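Some notes on moving out of a rental after a long stay, written while I still remember it. Mostly about the notice period and the deposit, because that is where I lost money the first time.

My lease in Plodham said 30 days' notice. I read that as one month. August has 31 days, so a notice handed in on the first and a notice handed in on the last day of the month before are treated differently. Read the exact words in your lease and count on a calendar.

The management company was Grodmont. They wanted notice in writing, on paper, signed. An email did not count. The portal had a "moving out" button and that did not count either. I mailed the letter and kept the receipt.

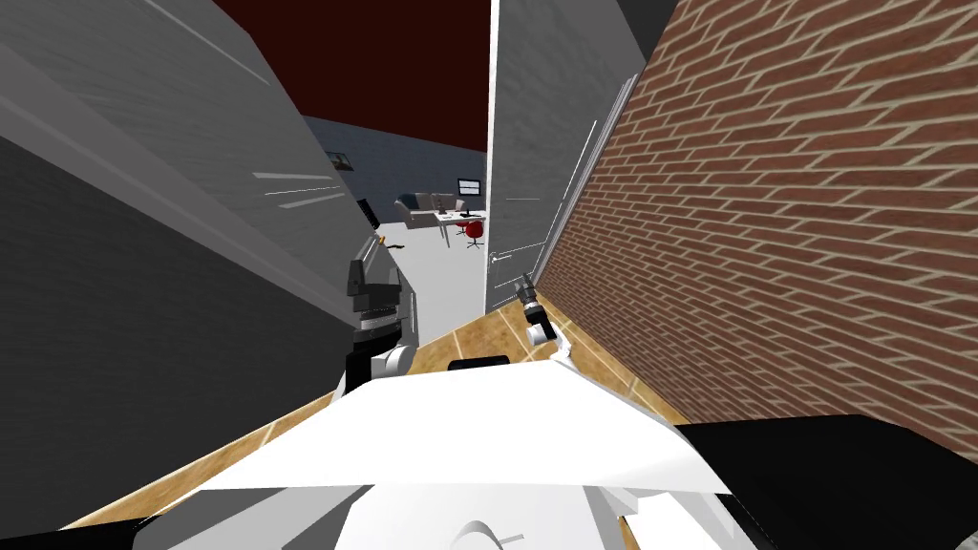
The deposit was $2,000. When I moved in, I filled out the condition sheet in a hurry and wrote "fine" next to almost everything. Don't do that. Write down every chip, stain and sticking drawer, even if it takes all evening.

If you lost your copy of the sheet, ask for theirs now, before you give notice. Mine took 2 calls to get. They had it the whole time, scanned sideways.

Ask for a walkthrough before the final one. Grodmont didn't offer it but they did it when I asked in writing. The man went through each room and told me what he would charge for. The list was short: nail holes, the oven, a closet door off its track, and mineral stains in the shower.

I fixed all of that myself for the price of a tub of spackle and a bottle of vinegar. The closet door took longer than everything else put together. The track was bent and I had to flatten it with pliers.
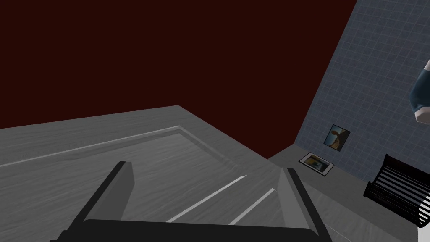

A reply from grumow_renter: check if your state even lets them charge for nail holes. Mine counts small ones as normal wear, and I got that part back by sending a one-paragraph letter.

Good point, and I should have looked that up first. The rules on normal wear are different from place to place. Your state's housing page probably has it in plain language.

Utilities. Don't shut off the power on the day you move out. I set mine to end the day after the final walkthrough so the lights would work while they looked around.

I hired Ó Gríofa for the move. They charge by the hour and the clock starts when the truck leaves their lot. Ask about that. My quote didn't mention it and the drive from Grumow is not short.

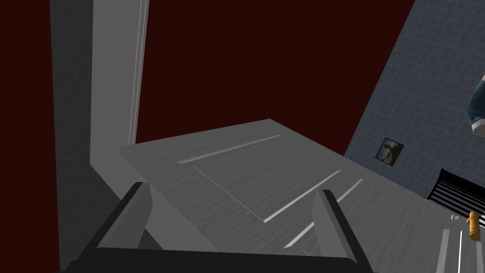
Book a weekday if you can. Saturday cost more and the elevator was already reserved until noon. I moved the booking and paid less.

Forwarding address: put it in the notice letter and again in a note when you hand over the keys. Get something signed that says how many keys you returned. I had forgotten the mailbox key and had to drive back with it. 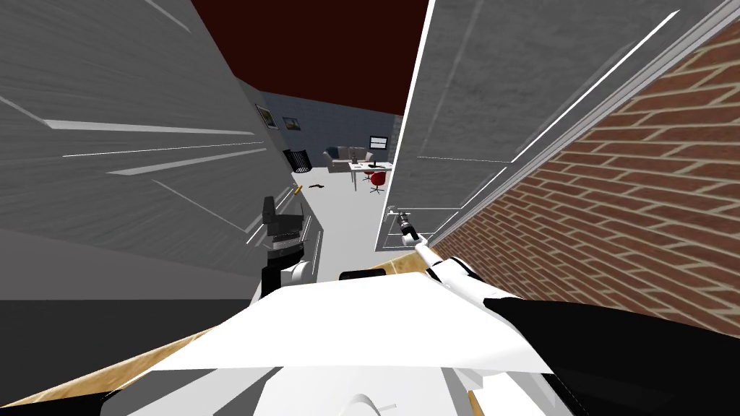
Someone asked in the replies how long the check took to arrive, and whether it was the full amount.

It came by mail after a few weeks, minus some $30 for cleaning the oven. I had cleaned the oven. I decided not to argue over it.

Last thing, set up mail forwarding before you pack the printer. I needed to print a form and the printer was at the bottom of a box marked "kitchen."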